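Bondarchuk opens flooring offcut program to schools and community halls

Timber flooring supplier Bondarchuk will begin giving away surplus boards in April, with schools, community halls and small theatres first in line.

The program covers boards left at the end of production runs, along with returned packs that can't be resold because the colour no longer matches current stock. Until now most of this material has been sold in bulk at the company's Jirnov yard or chipped for garden mulch.

A pilot at the Jirnov yard placed 417 packs with local groups. The largest share went to the Cikton Community Hall, where the stage and the side room were refloored.

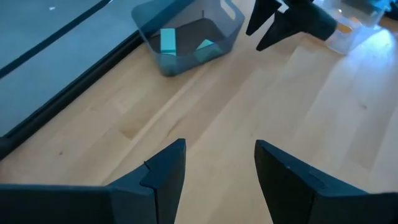
"We had good boards sitting under tarps for months," said Emrys Gape, yard manager at Jirnov. "A hall doesn't mind if a board is half a shade off. The paperwork took us longer than the sorting did."

Packs will be graded before they leave the yard. Grade 2 boards may have small knots, colour variation or minor marks from handling. Boards with splits or damaged tongues will be kept out of the program. Each pack will carry a label with the species, thickness and grade.

Groups can apply for up to 100 packs in a year. Pickup is from Jirnov or from the company's smaller warehouse at Bedada, which opens to applicants from 8 a.m. Delivery is not included, but Bondarchuk will load trailers and utility vehicles at no charge. Underlay, adhesive and trim are also not included.
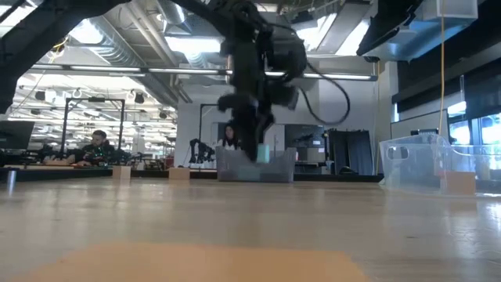 Do applicants need to be registered charities?

Any school, hall, library or non-profit club can apply, provided the boards are used in a building open to its members or the public.

Applications will be read in the order they arrive. Zixuan Xiong, who coordinates the program, said groups should measure their rooms before applying and allow an extra 5 per cent for cuts.

"People tend to forget doorways and closets," Xiong said. "If we can't match a second batch later, they end up with a patch."

Application forms are available at the front counter of both sites. Applicants will be told in writing which packs have been set aside for them, and unclaimed packs will go to the next group on the list.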